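7장 시연으로 가르치기: 손으로 끌기, 멀리서 몰기, 몸으로 보여주기

이 장에서 다루는 것
직접 교시와 원격 조작의 차이
시연자의 손과 로봇의 손을 맞추는 문제
시연 한 편의 시작과 끝을 정하는 법
나쁜 시연을 골라내는 기준

6장까지는 궤적을 우리가 썼다. 시작점, 끝점, 경유점, 속도 제한. 식으로 쓸 수 있는 일이면 그걸로 된다. 그런데 바닥 닦기를 식으로 써 보라. 대걸레 머리가 바닥에 붙어 있어야 하고, 누르는 힘은 너무 세도 약해도 안 되고, 구석에서는 손목을 틀어야 하고, 의자 다리가 나오면 돌아가야 한다. 조건을 하나씩 적다 보면 한 학기가 간다. 사람은 그냥 한다. 설명은 못 해도 한다.

그래서 보여주기로 한다. 시연 학습(learning from demonstration). 이름은 여러 가지다. 모방 학습, 예시에 의한 프로그래밍, 교시. 엄밀히는 조금씩 다른 말인데 이 장에서는 '시연'으로 통일한다. 구분이 필요한 곳은 8장.

시연을 받는 길은 크게 세 갈래.

첫째, 직접 교시. 로봇 팔을 잡고 끈다. 모터는 중력만 보상하고 나머지는 사람 손이 한다. 관절값이 그대로 기록되니 변환할 것이 없다. 대신 팔이 무거우면 동작이 굼뜨고, 두 팔을 동시에 끄는 건 혼자서는 거의 무리. 사람 몸이 로봇 카메라를 가리는 것도 문제다. 힘 센서 값에는 사람이 민 힘이 섞인다. 이건 나중에 빼기가 까다롭다.

둘째, 원격 조작. 조종간, 마스터 암, 장갑, 헤드셋. 로봇이 실제로 움직이고 실제로 닿는다. 기록된 동작은 로봇이 할 수 있는 동작이라는 보장이 있다. 단점은 지연, 그리고 손 감각이 없다는 것. 초보자는 물체 앞에서 멈칫거린다. 그 멈칫거림까지 학습된다.

셋째, 사람이 자기 손으로 한다. 로봇은 없어도 된다. 손의 자세만 추적해서 나중에 로봇 쪽으로 옮긴다. 빠르고 자연스럽다. 옮기는 과정이 어렵다. 7.3절 전체가 그 이야기다.

세 방법을 섞는 경우도 많다. 이 책의 실습 자료인 Skustine 세트가 그렇다. 바닥 닦기 시연 1,143편. 그중 400편이 원격 조작, 나머지는 셋째 방법이다. 같은 과제인데 두 묶음의 속도 분포가 전혀 다르게 나온다. 원격 조작 쪽이 느리고 정지 구간이 길다. 그래프는 7.4절에서 그린다. 지금은 느리다는 것만 기억할 것.

손 추적에 대해 조금 더. 맨손을 카메라로만 추적하면 손가락이 서로 가리는 순간 끊긴다. 막대 같은 도구를 쥐면 더하다. 그래서 손등에 표식을 단다. 흑백 사각 무늬는 모서리가 또렷해서 한 장의 영상에서 위치와 방향이 같이 나온다. 상자 모양으로 만들어 여러 면에 무늬를 붙이면 손을 돌려도 한 면쯤은 보인다. 손목 쪽은 이걸로 해결. 손가락은 장갑 센서에 맡기는 구성이 흔하다.

여기서 좌표계가 늘어난다. 카메라, 표식, 손목, 도구, 바닥. 도구의 끝, 그러니까 걸레 머리의 위치는 표식에서 곧바로 나오지 않는다. 손잡이를 어디 쥐었는지 알아야 하고, 머리와 손잡이 사이에 관절이 있으면 그 각도도 미지수다. 대걸레가 연습 과제로 좋은 것이 이 때문이다. 단순해 보이는데 자유도가 숨어 있다. 다만 머리가 바닥에 납작하게 닿아 있는 동안은 바닥 평면이 구속 조건이 되어 준다. 떼는 순간 조건이 사라진다.

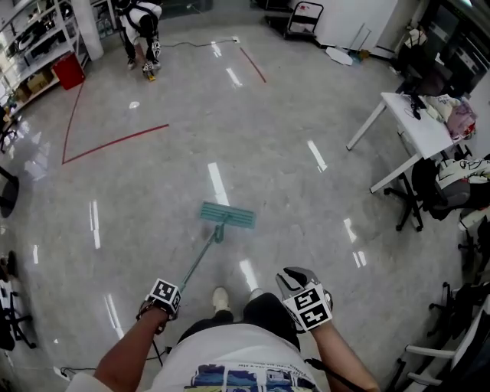
7.1 시연을 시작하기 전에

양손에 장갑, 손등마다 흰 표식 상자. 대걸레를 쥔 것은 왼손이고 머리는 바닥에 놓여 있다. 시선은 시연자의 것이다. 팔이 화면 양쪽에서 들어오고, 발까지 보인다. 이런 시점을 1인칭 시점이라 하고, 로봇 머리에 단 카메라와 배치가 비슷하다는 점이 장점이다. 비슷할 뿐 같지는 않다. 키가 다르고 고개 숙이는 각도가 다르다.

천장 조명이 바닥에 길게 비친 것도 보아 둘 것. 광택 바닥에서는 반사가 카메라와 함께 움직인다. 바닥 무늬로 자기 위치를 추정하는 알고리즘은 이 줄무늬를 고정된 특징점으로 착각할 수 있다. 반대로 빨간 테이프 선은 움직이지 않으니 기준으로 쓸 만하다. 케이블은 또 다른 이야기다. 오른손 쪽에서 검은 선이 내려온다. 선이 있는 장비를 쓸 때는 팔을 크게 한 번 휘둘러 보고 여유 길이를 확인한 뒤에 녹화한다. 바닥의 선은 걸레가 지나갈 구역 밖으로 치운다.

준비 순서.

1. 카메라 내부 파라미터를 확인한다. 렌즈를 건드렸으면 다시 보정.
2. 장갑을 끼고 손을 편 자세로 영점을 잡는다. 양손 다.
3. 표식이 손등에서 흔들리는지 본다. 손가락으로 밀어서 움직이면 다시 고정.
4. 시각 동기. 카메라와 장갑의 시계를 맞춘다. 손뼉 한 번이 제일 빠르다.
5. 도구를 쥐고 가만히 선다. 이 정지 자세가 시연의 첫 구간이 된다.

5번을 건너뛰는 학생이 많다. 정지 구간이 없으면 시작점을 자를 곳이 없다. Asholm 형식으로 저장할 때 시작 표시가 비어 있으면 파일이 통째로 거부되니 주의. 형식 설명은 부록 나에 있다.

7.1.1 한 편은 어디서 끝나는가

과제가 끝나면 끝난다, 라고 쓰고 싶지만 바닥 닦기는 끝이 분명치 않다. 구역 하나를 정한다. 테이프로 모서리를 표시하고 그 안을 한 번 훑으면 한 편. 같은 곳을 두 번 닦으면 두 편으로 나누지 말고 한 편으로 두되 메모를 단다. 왕복 횟수는 과제마다 미리 정해 두는 것이 좋고, 실습에서는 4회로 한다.

중간에 실수하면? 멈추지 말고 고친다. 걸레가 의자에 걸렸으면 빼서 계속한다. 깨끗한 시연만 모은 모델은 걸렸을 때 어쩔 줄을 모른다. 단, 표식이 오래 가려졌거나 선이 당겨진 편은 버린다. 실수한 시연과 망가진 시연은 다르다. 이 구별을 7.5절에서 수치로 정한다.

7.1.2 몇 편이나 필요한가

답은 없다. 구역과 도구를 고정하면 100편으로도 쓸 만한 동작이 나오는 경우가 있다. 시연자가 바뀌면 모자란다. 바닥이 바뀌면 더 모자란다. 편수를 늘리기 전에 조건을 늘릴 것. 똑같은 시연을 쌓는 것은 디스크만 채운다.

생각해 볼 문제

가. 걸레 머리가 바닥에 닿아 있다고 가정할 때 손목 자세와 쥔 위치로부터 머리 위치를 구하라. 관절은 2자유도로 둔다. 가정이 깨지는 경우를 두 가지 들 것.

나. Skustine 세트에서 원격 조작 편만으로 학습한 정책과 전체로 학습한 정책의 정지 시간을 비교하라. 정지의 기준 속도는 각자 정하고 이유를 적는다.

다. 왼손잡이 시연을 좌우 반전해서 쓸 수 있는가? 영상, 장갑 값, 표식 번호 각각에 대해 답할것.

7.2 원격 조작 장치와 지연

원격 조작에서 제일 먼저 재야 할 것은 지연이다. 조종 쪽에서 손을 움직인 시각과 로봇 손끝이 움직인 시각의 차이. 왕복이 아니라 편도로 재야 하는데 현실에서는 왕복을 재서 반으로 나누는 일이 흔하고, 영상 전송이 끼면 반이 안 맞는다. 실습 장비인 Cusi 조종기는 명령마다 시각을 찍어 보내므로 편도 측정이 된다. 물론 양쪽 시계가 맞아 있을때 이야기.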